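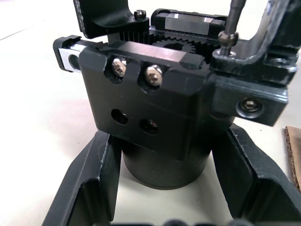
El precio que aparece en la web de una pinza eléctrica para el taller es la parte pequeña del gasto. Llevo tiempo diciéndolo y me siguen llegando correos de gente que ha pedido presupuesto de un brazo con pinza «para probar» y ha apuntado en la hoja una sola línea. Mirad el mecanismo abierto: la cremallera, el piñón de dientes finos y el carro sobre su guía quedan al aire. En un banco donde se lija o se corta, todo eso traga polvo. Y los soportes se rayan; el de la derecha ya tiene los cantos desconchados. Es desgaste de uso normal y hay que pagarlo de algún sitio.

Consejos para no gastar de más en el primer equipo

Apuntad primero la tarea, por escrito y con medidas. «Que ayude en el banco» no es una tarea. «Pasar tapas de la bandeja a la caja, todas del mismo tamaño» sí lo es. Si no conseguís escribirla en dos renglones, guardad el dinero hasta marzo y volved a intentarlo entonces.

Pedid la lista de recambios antes que el catálogo. Cuando pregunté en Handcombe por un juego de dedos me mandaron un folleto con fotos muy bonitas. Insistí y llegó la tarifa: 210 euros el par, portes aparte. Los dedos son lo que más sufre, así que presupuestad 2 pares desde el primer día. Si el vendedor contesta que «no se gastan», preguntadle si lo firma.

Mirad qué tornillos lleva. Los de hexágono interior se quitan con llaves que ya tenéis en el cajón. Antes de comprar, pedid el manual de desmontaje y comprobad que se llega a todos sin soltar medio brazo. He visto equipos muy caros donde para limpiar la cremallera había que desmontar el soporte entero, y al volver a montarlo ya no cerraba igual.

La limpieza también cuesta. Brocha seca y suave para los dientes, trapo que no suelte pelusa para la guía. Nada de soplar con el compresor a bocajarro, que mete la viruta donde no estaba. La grasa, la que diga el fabricante y en la cantidad que diga; el bote del estante que sirve para todo dejadlo para las bisagras. Contad 10 minutos por turno y ponedlos en la hoja como horas pagadas, porque alguien los va a hacer.

Desconfiad del «se amortiza solo». El comercial de Clurska me enseñó una gráfica en la que el equipo quedaba pagado antes del verano. La gráfica suponía que la máquina trabajaba toda la jornada, sin paradas y sin nadie delante. En mi taller no hay nada que trabaje así, yo el primero. Rehíce la cuenta con las horas que de verdad dedico a esa tarea y la línea no llegaba a cruzarse en toda la hoja.

Lo que casi siempre falta en la hoja de gastos:

La fijación a la mesa, con tablero nuevo si el vuestro cimbrea.
Un juego de dedos de repuesto, o dos.
Las horas de puesta en marcha. Multiplicad las que os prometan.
Bandejas o plantillas para que las piezas lleguen siempre al mismo sitio.
La renovación del programa, si va por suscripción.
Una parada de arriba a abajo cada cierto tiempo para revisar holguras y apriete.

Sobre comprar usado. Se puede, y a veces es lo sensato, pero id a verlo con una linterna. Las rayas en la carcasa dan igual. Lo que importa es la guía: moved el carro a mano, con la máquina apagada y si el modelo lo permite, y notad si va a saltos. Mirad los dientes de la cremallera uno por uno. Un alojamiento sin tornillo puede ser de diseño o puede ser que alguien lo perdiera — preguntad y comparad con el plano. A mí me ofrecieron un Kultonano de segunda mano por 2.023 euros, «como nuevo», y el dueño no sabía decirme de qué año era la última revisión. Sigue anunciado.

Diane McIntyre, que lleva las compras en un taller de encuadernación y con la que discuto de esto a menudo, opina que exagero. Su argumento es que el alquiler por meses quita casi todo el riesgo. Le doy la razón a medias. El contrato de Petchrat que me pasó incluía el mantenimiento, pero excluía las «piezas de contacto», o sea, los dedos, o sea, lo que se rompe. Leed esa cláusula antes que la cuota mensual.

Y una prueba barata, para hacer esta misma semana: coged unas pinzas de cocina largas y haced la tarea entera con ellas, con una sola mano, sin tocar nada con los dedos. Si a la tercera pieza ya habéis tenido que recolocar la bandeja, calzar la caja o ayudaros con la otra mano, el problema está en cómo tenéis puesto el banco. Eso se arregla con unos listones y una tarde — y luego, si queréis, volvéis a pedir el presupuesto.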